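Product Review: Folleck Open Display Shelf and Tabletop Unit
Furnishings and Fixtures Section, Jumavden Consumer Assessment Office
Issued 01/09/2020

Scope of the review

The Folleck is a light shelving unit sold by Flaseck for break rooms, small shops and home kitchens. It combines a long upper shelf with a wider surface below. The office purchased the unit at the regular retail price of $200 and used it for the storage and display of bottled drinks, packaged goods and tableware. The manufacturer had no part in the assessment and did not see the text before publication.

The unit was assessed on four points: assembly, capacity, access and upkeep. Appearance was noted but carries no weight in the rating.

Assembly

The unit ships flat under catalog number 791. Two persons completed the assembly in a single morning without power tools. The printed instructions are adequate, although the drawing for the upper shelf shows the brackets from the rear and must be read with care. One of the fasteners supplied was the wrong length. Flaseck replaced it by mail at no charge, and the replacement arrived within the week.

Leveling took longer than expected. The feet adjust by hand, but the threads are coarse, and a small turn moves the unit further than is needed. Buyers with uneven floors should allow extra time for this step.

Capacity and arrangement

The upper shelf is a long board in light wood carried on thin white metal uprights. It is best suited to a single row. Small bottles, cartons and a large can stood side by side on it with their labels facing out. A second row is possible with narrow items, but the rear row is then difficult to read and to reach.

The lower tabletop is the more useful of the two surfaces. A plate, a bowl and a potted plant can be left there together with a bottle. The open construction means that stock is visible from a distance, and items that have been put back in the wrong place are quickly noticed. 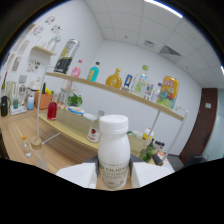 Access and daily use

Reaching the upper shelf presents no difficulty for a standing adult. Tall bottles should be placed toward the ends, where they do not block the smaller ones. The unit has no lip at the front edge – a point the manufacturer may wish to reconsider – and round containers laid on their sides need something to hold them in place.

In shared rooms the office recommends keeping a separate table close by for open drinks and used cups. This leaves the shelving free for storage and limits spills on the boards.

A bottle with a little liquid left in it, and a glass mug on the wood-grain tabletop.

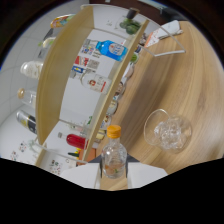 Bottle and glass mug at the table beside the shelving.

Upkeep

The surfaces were wiped with a damp cloth at the end of each working day. Sticky rings from drink bottles came off without a cleaning product when treated the same day. Rings left over a weekend required mild soap. The white metal shows fingerprints less than expected, but dust collects where the uprights meet the boards.The fasteners should be checked after the first month. Those on the upper shelf had loosened slightly by then and were tightened by hand.

Comparison

The closest alternative considered was the Muriithi shelf, which has closed sides and a deeper upper board. The Muriithi holds more and keeps dust off its contents. The Folleck is easier to load from either end and takes less effort to move when the floor is cleaned.

Rating

Recommended, with reservations concerning the leveling feet and the open front edge. The unit is suitable for light goods in regular use. It is not advised for bulk storage of full bottles. The office will examine the unit again in December and will amend this review if the condition of the boards or fasteners has changed.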